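第四讲 保护区步道与营地的游客容量管理
课程讲义,授课人:Tiziana Fabbri
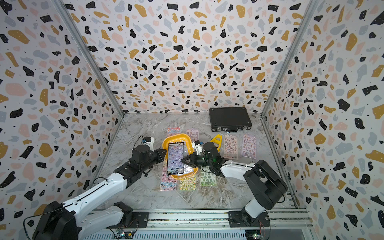

上一讲谈了门票与预约,本讲转到园内。游客进园之后走哪条路、在哪里停、在哪里过夜,对植被和水体的影响差别很大,管理方能调节的主要也是这几项。

一、几个概念
物理容量:一段步道或一块营地在空间上能容纳的人数。
生态容量:土壤、植被和野生动物能够承受的使用强度。同样的人数,旱季和雨季结果不同。
社会容量:游客自己觉得拥挤的临界点。垂钓者和徒步者的标准通常不一样,家庭露营者又是另一种。
实际规划取三者中最低的一个。期末作业里请写明你取的是哪一个,依据是什么。

二、案例:Pilline湖区
湖区面积2412公顷,环湖步道分东西两段,设营位40个,木屋12间。西段靠近停车场,使用集中,路面被踩宽,雨后绕行的人又踩出岔路。东段坡度较大,要过两条溪,走的人少。
Naomi Barasa在湖区做过一季调查,记录了三个问题:
1. 营位之间的灌木带退化,相邻营位互相看得见,投诉多集中在夜间噪声。
2. 钓鱼点没有固定入口,岸坡多处裸露。
3. 指示牌只标距离,不标爬升,带小孩的游客常在东段中途折返。
湖区后来关闭了9个离水最近的营位,改种本地灌木,又在西岸修了两处钓鱼平台。木屋数量没有动。Shabani Okoth认为应当先改停车场,因为西段的压力来自那里。两种意见的材料都在阅读包里,Bittencourt营地的对照材料也附在后面。

三、常用手段
分区:把安静区与活动区分开,注意声音沿水面传得远。
轮休:营位分批停用。停用期要跨过一个完整的生长季,只停冬天用处不大。
引导:调整路口位置和标牌内容,成本低,见效慢。
限额:按时段或按团队控制人数,需要现场有人执行。

四、讨论准备
下次课分两组,Elibariki Mugo一组讲分区方案,Chepkoech Kirui一组讲限额方案,都以Pilline湖区为对象。每组发言后留时间提问。地图用阅读包里的那一张,等高线版,旧版东段的溪流位置有误。

阅读:阅读包第二部分全部;第三部分只看营地恢复一节。
作业草稿在四月底之前交,手写也可以,字迹要清楚。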